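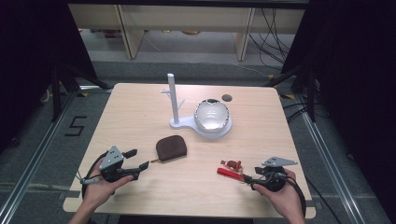

Two hand-held grippers over a birch-colored tabletop.

Sunday, 16th December

If you have been reading here for a while you will know that our old cat, Nondosley, is the boss of this house, and that he turned 13 in March. He has always been a big, solid, noisy boy who shouts for his breakfast and then shouts again in case we forgot he'd had it. So when he started shouting for a third breakfast this fall, I laughed and gave him a bit extra, and I thought well, good for you, old man.

I feel a little silly about that now. He was eating more than he had in years and he was getting thinner. I could feel the bumps of his spine when I brushed him, and his coat, which used to be so glossy, had gone clumpy and greasy down by the tail. He was drinking a lot too. I kept filling the bowl by the back door and thinking the heating must be drying it out.

It was the kitchen scale that finally got me on the phone (well, the bathroom scale – I weigh myself, then weigh myself holding him, and he complains the whole time). He had lost 2 pounds since his spring checkup. That doesn't sound like much if you're thinking about a person, but on a cat it is a great deal, and the lady on the desk at the Prustport clinic got us in the next morning.

The vet felt along his throat, listened to his heart for what seemed like forever, and said she'd like to run bloods but she had a fair idea already. It was his thyroid. Hyperthyroidism, to give it the proper name, and I had never heard of it in cats before, although apparently it's one of the most common things they see in the older ones. The thyroid gland gets overactive and pushes out too much hormone, and the whole body runs too fast. They burn through everything they eat. The heart works too hard as well, and that was the part that worried me most.

She went through what we could do, and I wrote it all on the back of my shopping list so I could read it out at home. There are tablets, twice a day, for good. There's a special diet low in iodine, but he can't eat anything else at all, not a treat, not a crumb off the floor, and we have a second cat, Sison, who leaves half her dinner lying around for anybody who wants it. There's surgery. And there's a radioactive iodine treatment, which can cure it for a lot of cats, but he'd have to stay away from home for a while and we were quoted a little over $2000 for it.

I went back and forth on that last one for days. For a younger cat I think I would have done it without much argument. With Nondosley I kept picturing him in a strange place without his blanket, and also, I'll be plain with you, I kept picturing the furnace that needs replacing. The vet was very kind and said plenty of cats do well on the medicine, and that we would want to try it first anyway to see how his kidneys coped. An overactive thyroid can hide kidney trouble, so they like to keep an eye on that once the levels start coming down.

So tablets it is. We've been at it for 10 days and I can report that I am now much better at it than I was. The first evening I ended up with the tablet stuck to my sleeve and him under the bed. I tried it in cheese and he ate the cheese. I tried the soft pill treats and Sison ate the treat, so please learn from me and shut the other cat in another room before you start! What works for us is a tiny ball of liver pâté with the tablet in the middle, and a plain ball straight after it, so he is in a hurry to swallow the first one.

He goes back for another blood test soon, and they may change the dose depending on what it shows. I've been told to watch for vomiting, going off his food, or scratching at his face, any of which would mean ringing them right away. None of that so far. He did sleep on my lap all through a movie last night, and I don't think he has sat still that long since the summer.

If your cat is getting on a bit, do pop them on the scale now and then, and write the number down somewhere. I'd been looking at him every single day and I missed it.

I was going to tell you about the Blomqvist bed I ordered for the pair of them too, but this has gotten long and it hasn't arrived yet, so I'll save it for next time. Now I have to go and find the pâté.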